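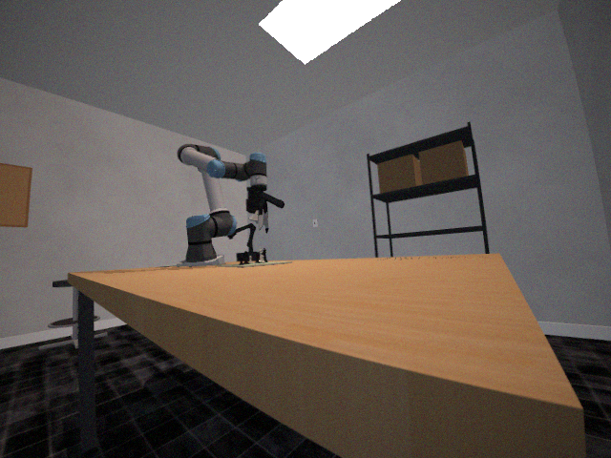 The Brurnen Solid Table

Item 402 | Finish: Warm Oil | In stock, ships from our Disuvbridge shop

Hi, and welcome to the table page! If you came over from the shelving page, you already know I tend to go on a bit, so get yourself a coffee. If you only want the numbers, scroll down to the part marked Specs and skip all my talking.

I started making the Brurnen because I was tired of tables that wobble. I had one in my old apartment that I'd folded a piece of cereal box under, and I moved that piece of cereal box with me twice (twice!). So when I finally had a shop with enough floor to build something big, the first thing I wanted was a table you could lean on with your whole weight while rolling out pie dough, or sit on the end of while talking on the phone, and have it just stay put.

The top

It's solid wood all the way through, with an edge thick enough that people always run a hand along it when they come into the showroom. I glue up the boards myself and let them sit for a good long while before I plane anything, and that wait is most of the reason your table won't show up next week. Every top has its own grain. Some are quiet and straight, some have a bit of a swirl near one end, and if you have a strong feeling about it, put a note in the order box and I'll pick through the stack for you. I can't promise a match to a particular table you saw somewhere, but I do read the notes.

The finish is an oil I buy by the can from Plimero. It's the fourth one I tried. The first smelled like a gas station for a month, the second went sticky in August, and the third was fine, I just didn't like the color. This one warms the wood up without making it look like it's been dipped in syrup. You can put a hot mug down on it for a minute and I won't come after you, but please use a trivet for pans straight off the stove.

Specs

Length: 96 inches
Depth: 49 inches
Height: 29 inches
Rated load: 600 pounds, spread evenly
Assembly: legs bolt on, wrench included
Finish: Warm Oil (standard), Clear Oil (add one week)

A word about that depth. It's deeper than most dining tables and people do email me about it. For dinner it means you can have a big platter down the middle and everyone still has elbow room. For crafts or sewing it's lovely, you can spread a whole pattern out. If your room is narrow, though, please tape the outline on your floor first and walk around it for a day or two. Pull a chair out and sit in it. I've had two tables come back over this and they are not fun to carry back up a ramp.

Getting it through the door

The top comes as one piece. It's heavy, and you'll want two strong friends, or three medium ones. Standing on its long side it goes through a normal front door without trouble, but a tight stairwell with a landing is another story, so measure the turn before you order. If you're on a third floor with no elevator, email me and we'll talk about the split top, which joins in the middle with four bolts. I don't list it on the site because it costs more to make and I'd rather hear about your stairs first.

I deliver locally on Mondays. Everybody else gets freight to the curb, and the driver will call you the day before. Keep the cardboard corners on until the top is inside!

Looking after it

Wipe it with a damp cloth and dry it off after. That's the whole daily routine. Once a year (I do mine in May, when I can leave the windows open) rub in a thin coat of oil with an old T-shirt, leave it for half an hour, and buff off whatever hasn't soaked in. Lay the used rag out flat outdoors until it's fully dry and stiff before you throw it away, and don't leave it balled up, since oily rags can heat up and catch fire. A small can and a cloth come in the box with your table.

Scratches will happen. Light ones disappear when you oil. For a deeper one, sand gently along the grain with fine paper, then oil that spot a couple of times over two days. It'll look a little lighter at first and then catch up with the rest.

Goes with

The Fuentealba bench, in one length only, tucks under the long side between the legs. I make it from the same boards and with the same oil, so if you order both together, say so and I'll cut them from one batch. The bench by itself is usually ready sooner.

Ordering

Wait time right now is nine weeks. I take a third up front and the rest when the table's ready to leave the shop. Changes to the finish are free until I've started oiling, so write soon if you're wavering. Wood samples are free too, just add one to your cart and leave your mailing address. Questions go to the contact form, and I usually get to those after supper.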